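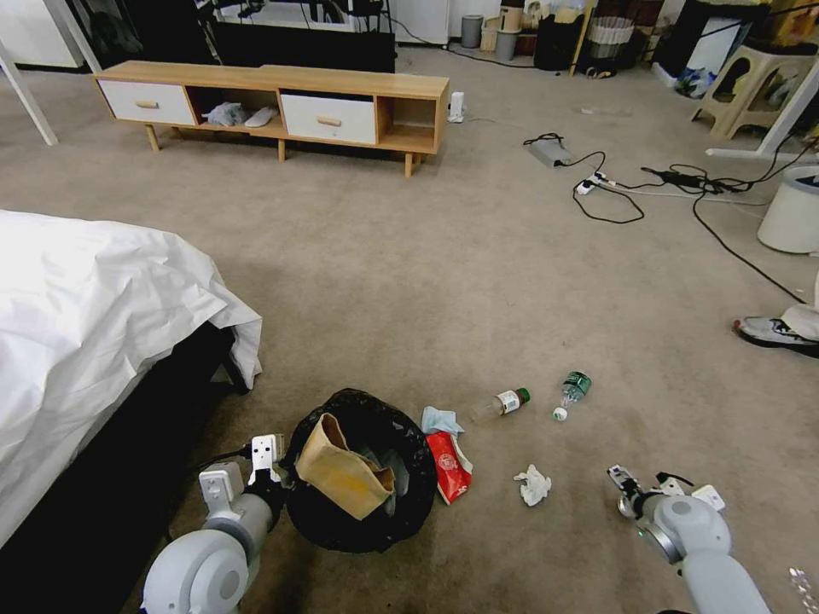 Prenside changes trash rules for furnished rooms

Tenants in the furnished rooms at Prenside will have to separate drink bottles from general trash before checkout, under rules that take effect in August. The change covers all 163 rooms in the complex and was set out in a notice sent to tenants on Saturday.

Until now, everything left on the floor or in the wastebasket could go into a single black bag. Under the new rules, the black bag is for snack wrappers, used tissues and soiled paper. Plastic bottles are to be emptied, capped and carried to the collection point on the ground floor. Clean paper bags may go either with the paper or in the black bag.

Omolara Oyelaran, who manages the building for Clevero, said bottles were the main cause of rejected loads. "A bottle with liquid in it adds weight and leaks in the chute," she said. "The hauler bills us for the whole container, so one room affects the rest."

Black bags may weigh no more than 6 kilograms when tied. Heavier bags must be split in two. Bags are to be left inside the door by 9 a.m. on the day of checkout and may not be placed in the hallway.

The notice also lists places that are often missed when a room is cleared. They include the carpet between the bed and the TV stand, the open shelves of the stand, and the floor near the outlets, where small plug adapters tend to be left behind. Slippers and other personal items found on the shelves will be held at the front desk for 100 days. Bed sheets stay on the bed and are collected by the laundry contractor, Nogueira.

Carpets will be vacuumed after the bags are removed. Jagadeesh Nair, who schedules the cleaning crews, said loose wrappers and tissues had blocked vacuum hoses on several floors during the spring turnover.

Rolls of black bags are available at the front desk at no charge. Tenants whose leases end before August may follow the old rules.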